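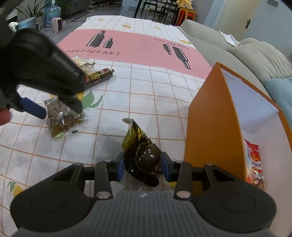 From: Ingrid Achterberg
To: banach-collect
Date: 21/10/2019
Subject: Re: [banach-collect] snack sorting, and when do we call it done

Tianyou Luo wrote:

> Hi all,
>
> We are at 229 accepted episodes for the snack task and I would like
> to know what people think before we go on. My own view is that
> we could stop. The packets go in the box, the curves look fine, and
> the Xie loader eats the files without complaint.
>
> Three questions:
>
> 1. Are we keeping the episodes where the wrapper slips and gets
> picked up again? I have been rejecting them. There are 53 in the
> reject folder.
>
> 2. Can we please move to a plain tablecloth. The one with the
> lemons makes my segmentation masks look like a fruit salad.
>
> 3. Does anybody object to fixing the order of the packets? It
> would make labeling a lot faster.
>
> Tianyou

Tianyou, thanks for writing this up. I have opinions on all three and, as usual, they are going to cost you time.

On whether we can stop: no, sorry. I went through the accepted set over two evenings with a pot of tea and a growing sense of my own mortality, and what we have is a very good record of how to pick up a packet that is lying flat and facing up. The policy will be superb at this. Hand it the same packet standing on its side and it will pat the cloth next to it like someone looking for their glasses.

What I'd like is more of the awkward ones. The egg in the dark wrapper is my favorite, as it has a hard lump in the bottom half and very little going on at the top, so where you close the pads matters a great deal. Squeeze across the egg and you have it. Squeeze across the crinkly part and you have a handful of plastic and a egg that is leaving. The sausages are the other extreme, stiff and cylindrical, and they roll if you come in at a bad angle. The puffed things in the clear bag are mostly air. Those three between them cover a lot of ground, and at the moment the flat packets outnumber them badly. Please look at the per-item tally before the next session and pull from the short end.

Now your questions.

1. Keep the slips. Please go and rescue all 53 from the reject folder before anybody tidies it. I know they look bad. They are the only episodes we have in which the gripper is in trouble and gets out of it, and if we throw them away we are teaching the thing that trouble does not exist. We did exactly this on the Orkar drawer task in September and ended up with a model that, having missed the handle, opened the drawer anyway in its imagination and carried on with great confidence. I'd tag them "recovered" and leave the threshold to whoever is training. The true rejects are the ones where the packet went on the floor, or the tracking jumped, or the operator sneezed.

One request on tagging: mark the slip where the packet starts to move against the pad. At present some of us mark that and some of us mark the moment the operator says a bad word, and there is a lag between the two. (Mine is the shortest. I am not proud.)

2. The lemons stay. I understand about the masks and you have my sympathy, but I asked for a busy cloth and this one is as busy as they come. It has lemons, a grid, a pink stripe, bottles, and the word RESTAURANT on it upside down as well as the right way up. If the policy learns that snacks are the things that don't have a grid running through them, I will be delighted. The first home this goes into won't have a photo studio in it. Same for the background: don't clear the shoes, don't move the sofa cushions, don't hide the water jug. I've seen people straighten a room before recording as if the in-laws were coming.

I'd go further and say we want a second cloth, equally ugly, for the held-out set. I have one candidate. My sister has been trying to give it to me for years.

3. I do object, quite a lot. A fixed order means that the second packet is always the same packet in the same neighborhood, and the model will find this out long before we do. Shuffle them. If labeling is slow, let's fix labeling. Gretovora can preload item names as hot keys, which nobody on this list except me seems to use, and it takes the drudgery down to something you can do with one hand and a sandwich.

Some things you didn't ask about.

Both hands. In a lot of the accepted episodes one gripper does everything and the other waits politely off to the side. That's fine for some of them. But I'd like the second one to be on its way to the next packet while the first one is still lifting, the way people do it when they are clearing a table and would like to go home. It makes the demonstrations shorter and it gives us overlap, which the Banach baseline has never seen. Start slowly. If the two grippers knock into each other, keep going, don't apologize to them, and flag it.

The box. Please turn it now and then. We have it facing the same way in nearly everything, and I don't want to find out that we have trained a policy for going left. Leave a packet in it at the start of some runs too. An empty box is a special case and so far we have treated it as the law.

Pads. Wipe them. The blue tips pick up a film from handling, and a greasy pad holds film wrapper differently from a clean one. I'd rather have clean pads in every session than have to guess from the slip rate who had lunch at the station. While I'm here, the snacks are props. I have noticed a packet whose contents decline over the course of a morning. I know who you are and so does your spreadsheet.

Speed. Several operators have become very good, and their episodes are now so smooth that there is hardly any information in the approach. I never thought I'd complain about this. If you have more than 9 sessions behind you, please swap seats with somebody newer for a while, or at least use your other hand as the lead.

So, concretely: I'll restore the rejects tonight unless Tianyou beats me to it, and I'll push a new tag list to the repo with "recovered" and "contact" in it. Tianyou, could you add a shuffle to the start sheet so that it prints the order for each run? Nothing clever, a random list is fine, but do log the seed this time. Everybody else, record as normal with the lemons and ignore the plain cloth that has appeared on the shelf. I've hidden it once and I will hide it better.

I have no firm number for when we stop. I'd like to see the tally even out first, then train on what's there and watch where it falls over. If it still pats the cloth we go back to the table.

Ingrid

--
banach-collect: task design, recording and labeling
Please trim your quotes when replying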